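Storage Bins: Care and Cleaning

Tunside Household Services recommends that plastic storage bins be emptied and washed twice a year, in January and again in midsummer. Use warm water and a mild dish soap. Scouring pads scratch the surface and should be avoided.

Rinse well and leave the bin upside down on a rack overnight. Lids are washed separately.

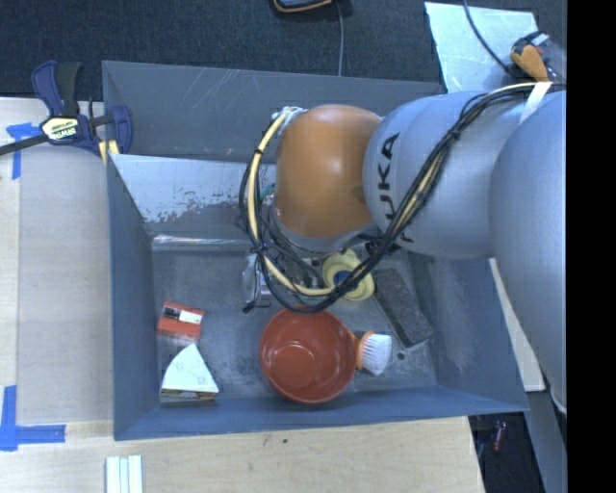 Labels should be placed on the short side, where they remain readable when bins are stacked. Replace any bin with a cracked rim.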